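4.2 Paper Weaving With and Without Printed Templates

The second part of the study dealt with paper weaving. Children in both centers had already made at least one folded-paper item before the weaving unit began, and all of them had used safety scissors with adult help. The unit was taught at Darko and Vemari between the fall break and December, using the activity cards issued by Preseo. Each card gave the same basic task: fold a sheet of construction paper in half, cut slits from the fold toward the open side, unfold the sheet, and pass strips of a second color over and under.

Teachers at Darko used the printed template, on which the slit lines and a stopping line near the edge were already marked. Teachers at Vemari used the same card but left the paper plain and showed the class how to cut by eye. Both centers kept their usual table groups, and families were told about the unit in the regular newsletter. A total of 479 children took part, and 1359 woven mats were collected for scoring. Mats that had been taken home before collection were not replaced.

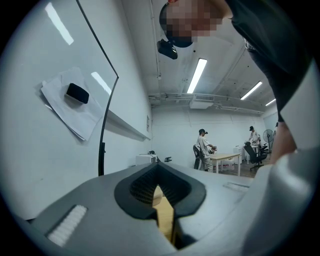
Figure 3. Hand-held gripper, with a person in a dark short-sleeved shirt leaning over from the upper right.

Each mat was scored on three points: whether the slits stopped short of the edge, whether the over-and-under pattern held for a full row, and whether the strips had been pushed close together. The scoring sheet was prepared by Yogesh Bhatt for an earlier project at Nivetti and was used here with only small changes to the wording. A torn edge was scored as a cutting error even when the child had mended it with tape, a rule that several teachers questioned and that we would revise in future work.

The template made a clear difference in cutting. Mats from Darko had far fewer slits that ran through to the edge, and the strips of the base sheet were more even in width. Teachers there also reported that less time went into replacing spoiled sheets, which left more of the period for weaving. At Vemari the first mats were often lost at the cutting step, and some children asked for a new sheet before they had woven anything.

The weaving scores followed a different course. On first mats, the Darko children held the pattern for a full row more often. By the last mats of the unit the gap between the centers had nearly closed, and on the third point, the closeness of the strips, Vemari was slightly ahead. One possible reading is that children who had cut their own uneven slits paid more attention to how each strip sat in the sheet. We offer this with caution. Teachers at Vemari walked among the tables more during this unit – partly to help with scissors – and may have reminded children to push the strips down. 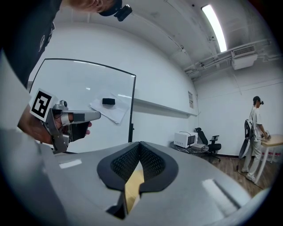
Paper weight also had an effect that the activity card does not mention. Standard construction paper held up well for the base sheet but was stiff when used for strips, and younger children tended to bend a strip sharply in order to force it under. Thinner colored paper slid more easily but curled at the ends. Several classrooms settled on a heavier base and lighter strips, with a dab of glue stick at each end once the row was finished. Where glue was put on before the row was complete, children could no longer go back and fix a missed slit, and the scores for pattern were lower.

Session records were available for 98 class periods, almost all of them complete. They show that the unit was rarely finished in a single sitting. Teachers who set half-woven mats aside in a flat tray had little trouble starting again. Those who stacked them on a shelf found that loose strips had slipped out, and children had difficulty telling where they had left off. A pencil mark beside the last finished row was tried in a few rooms and worked well with kindergartners, less so with the younger groups.

Left-handed children need separate mention. The template places the stopping line on the side that is easiest to see when the scissors are held in the right hand. Two teachers at Darko turned the folded sheet around for left-handed children and redrew the line by hand. Their mats were kept in the sample. Scores by hand preference are not reported, as it was not recorded in every room, and the matter is taken up again in Section 5 together with the question of scissor type.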